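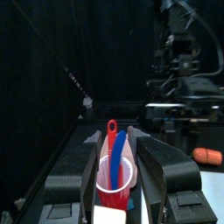 Brekerard G2 Gripper Pair: Two Months With Somebody Else's Idea of Fingers

Bench > Arms & End Effectors > Reviews
Filed under: Things We Bolted On
437 shares | 4 comments

The G2 comes in a box with a foam insert so well cut that I felt underdressed opening it. Inside are two grippers, two cables, a bag of screws and a quick start card that tells you to consult the full manual. The full manual is a download. The download wants you to register. I started in February with high hopes and a hex key, and the hex key is holding up fine.

Mounting took an evening for both arms. The screw pattern matches our wrists, which I had been told to expect and had not believed. The cable is a little short if you route it the way the card shows, so I routed it the way the card doesn't show, and it has been fine since. The old pair, a Tratis set, went into a drawer with its spare pads and my remaining affection for it.

What do you get for the money? Big black fingers, mostly. They are chunky, and they look as if they should be loading ships. I put them to work on toy kitchen things, which is humbling for everyone. The wrist camera gives you a good look at both fingers and whatever is between them, and I came to depend on that view more than I planned to. A cup with a few plastic utensils standing in it is my favorite test. Squeeze too hard and the rim goes oval. Squeeze too gently and you have driven a very expensive pair of tongs up to a cup and said hello.

The force setting runs from 1 to 400 and has no units. I wrote to ask what the units were and got back a friendly note saying the scale was "relative." I use the bottom tenth of it. The top I tried once, on a sponge, and I don't want to talk about the sponge. 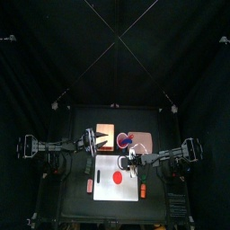
Left gripper open over the wooden cutting board, right gripper down by the white one.

Flat things are where the G2 and I stop being friends. Cutting boards, trays, anything thin lying on a table: the tips are too thick to get under an edge, so you either drag the thing to the side of the table or come at it standing up. The Tratis could slide under a board on a good day. It could also drop one on a good day, so I'm trying to be fair.

Round things are much better. The pads have some give and will hold a ball or a plastic tomato without any fuss over the angle. Passing something from one arm to the other also works more often than I deserve, provided you open the first hand slowly. Do it fast and the item leaves the table with real ambition.

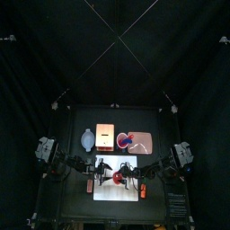

You do want to leave yourself room in the middle, though. The housings are wide enough that two of them meeting over the same spot becomes a negotiation, and I've had them knock together twice. Neither was marked. The software stopped both arms and showed me a message reading "Contact event," in the tone of a hotel apologizing for the weather.

Noise: a small whir on closing and a click at the end, loud enough to be useful. Heat: none that bothered me. Pads: still the first set, going shiny at the tips.

Would I buy them again? For cups, handles and fake vegetables, yes. For trays, no, and I'd keep the old set in the drawer where you can reach it. Brekerard says thinner tips are coming. I have registered to be notified, using the account I made for the manual.

Score: 4 out of 5, with the missing point held until somebody tells me the units.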